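Project report, Buvik group, second half of the term (February)

# Teaching Buvik to tidy up: how we collected our examples

So, first things first: Buvik is the name of our robot, and by extension the name of our group, and by the end of the term it was also the name of our shared folder, our group chat and one very sad spreadsheet. The goal was to get a mobile robot to pick up small stuff lying around a living room and put it somewhere sensible. We were supposed to do that by showing it examples instead of programming each move by hand. I was in charge of the examples. Hafþór Vigfúsdóttir did the training code and the base driver, and she's writing that up separately, so if you came here for network diagrams, you want her half!

## What we planned

Our plan was 600 demonstrations. I picked that number before I had ever recorded one, which should tell you how much to trust it. Each demonstration is one short task from start to finish: drive up, reach, grab, drive to the drop spot, let go, back off. One person holds the leader controls and steers the robot, and everything gets saved together: the wrist camera, joint positions, gripper opening and base velocity.

For recording we used Leteo, the logging tool left over from last year's class. It's pretty good once it's running. Getting it running took me most of the first week, mainly because it wants the clocks on the laptop and the robot to agree and ours absolutely did not. My first 46 episodes had the camera lagging the arm by a chunk of a second. You can't see it when you play the video by itself (I had watched several and thought they looked great), but if you plot the gripper opening against the video, the fingers close on screen well after the number says they did. I threw out all 46. Hafþór thought we could shift the timestamps and save them, but the lag drifted from one episode to the next, so out they went.

## The room

We started in the lab, on a table with plain objects and nice flat light, and the robot got decent at exactly that table. Then Hafþór pointed out that the project title says "living room." Fair point! So we moved the whole thing into an actual furnished room, and my job got a lot more interesting.

The wrist camera sits low and close, and it sees the world in a way I had to get used to. When you're standing next to the robot you think about the object. When you look at the recording, you mostly get furniture, floor and fingers.

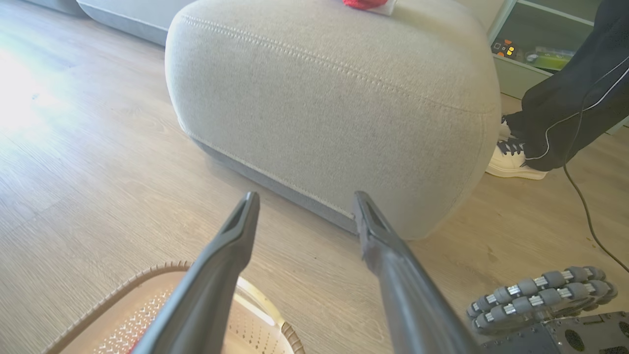

*Figure 1. Wrist camera view while lining up in front of the gray ottoman. Note the sunlight on the floor at left.*

The ottoman gave me more trouble than anything else in the room. It's light gray and soft and rounded, the sofa section behind it is light gray too, and the floor is pale. When the fingers get close, a big part of the picture is one smooth gray bulge with some stitching along it. I had figured soft furniture would be the easy kind because you can bump it without breaking anything. As far as the robot's body goes, sure. For the camera it's a tough one: there isn't much to hang on to except the seams and the darker band at the bottom. I ended up adding a bunch of approaches where I started farther back and came in from different sides, so the edges stayed in view for longer.

The sun was my other headache. Figure 1 has a patch where the planks are nearly white. In the afternoon that patch crawls across the floor, and if you record for two hours you've basically got two different rooms in your data. My first instinct was to close the blinds and keep everything even. Hafþór said no, leave it, the robot is going to meet sunlight sooner or later. We compromised: I recorded blocks at 10 a.m. and again at 3 p.m., and wrote the block in the notes for every episode so we could split on it afterward.

## How a session went

After some trial and error I settled on this:

1. Check the clock offset in Leteo. Then check it again, because of the 46.
2. Put the objects out from the shuffled list (the list picks the spots, I don't).
3. Drive the base to the start position, plus a random turn.
4. Record one episode. Same start pose for the arm every time.
5. Mark it good, bad or "weird" right away.
6. Change the setup after every five episodes.

Step 2 matters more than I expected. When I chose the spots myself, I kept putting things where they were comfy to reach. I didn't notice I was doing it until I plotted all the grasp positions on a floor plan and got one fat blob in the middle and next to nothing at the sides.

The "weird" label was my favorite idea of the whole term, so please let me have this one. Plenty of episodes aren't failures exactly. I'd fumble a grasp, open up, try again and get it. At first I marked those as bad. Then we trained with and without them, and the version with the retries was noticeably better at recovering when it missed. The version without them would miss, close on air and carry nothing proudly over to the drop spot.

People walking around were okay, by the way. We wanted legs and shoes in the data, within reason. The rule was that whoever was close by had to stand still while the base was moving, and the person steering had a hand on the stop button. Cables on the floor were a separate rule: the base rolls on omni wheels with lots of little rollers, and I did not want to find out what those do to a cable.

## What we ended up with

I recorded 895 episodes in total, counting everything. The 46 bad-clock ones were gone right away. Another 169 got cut in review, mostly for dropped camera frames, wrong start poses, or me steering like I'd never seen a robot before. That leaves 680 usable ones, so we did make the 600, with a little extra!

Reviewing took nearly as long as recording, and I hadn't put any time in the plan for it. I used Rusu for playback, and it lets you scrub the video and the joint plots together. We also tried Irnitz, which is supposed to flag bad episodes automatically. It flagged nearly every one of the sunny ones, so I went back to doing it by eye with snacks.

## Stuff I'd change

- Plot the grasp positions after the first day and not in week five.
- Have two people steering. Nearly all the episodes are mine, and the robot has picked up my habit of stopping for a moment before each grasp. Hafþór spotted it immediately and has been imitating it ever since.
- Record more approaches to things that are the same color as what's behind them.
- Write better notes. "arm kinda off??" did not help me two weeks later.

The episodes, the notes and the shuffled object lists are in the Buvik folder, sorted by block. The 3 p.m. blocks still need their file names fixed, and I'll do that before we hand the robot over to the next group.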